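Peg and plate boards: mat under or bare table?
Posted by urside_bench, Thursday, 7:40 pm
19 replies | 885 views

urside_bench: I'm setting up a white board for small parts, with pegs and a couple of plates. Do you put anything under the board? Mine creeps on a bare tabletop.

Dervishi: Dark textured mat, black cloth behind. Pale board on top, long side running away from you. Four from our table:

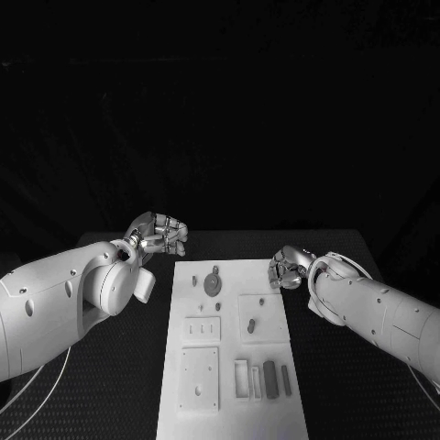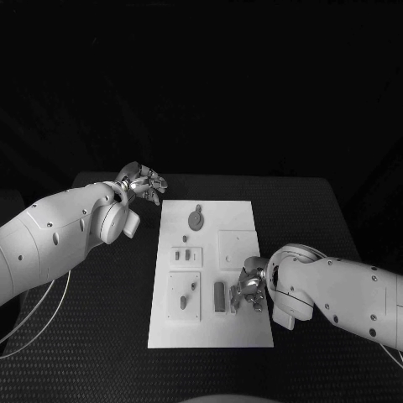
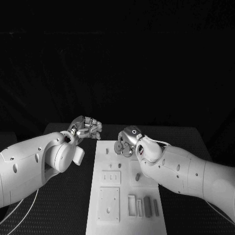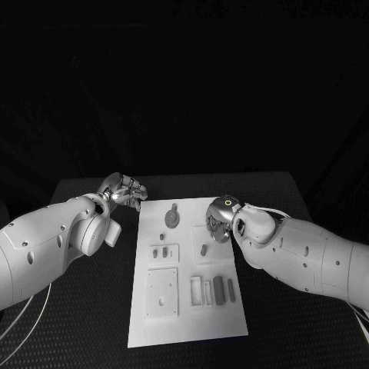 Photos: Rosalie Schwaiger

bedel_k: I'd skip the mat. Small pins get lost on a dark surface. I use a gray tray with a lip.

Dervishi: They get lost on the white board too if they're white. There's a tiny white one left of a gray peg in the third picture and it's easy to miss. I'd paint the pins before I gave up the mat.

holatov: Agree on the mat, but I'd clamp the board. In the last one it sits slightly askew. If your plates have to line up with anything, that matters.

bedel_k: Clamps get in the way of your hands.

holatov: Not if they're on the far corners.

urside_bench: I'll try the mat first. Is the cloth worth it?

Dervishi: For pictures, yes. For the work, no.

3 shares | Contact | Copyright Holatov Bench Forum | Back to top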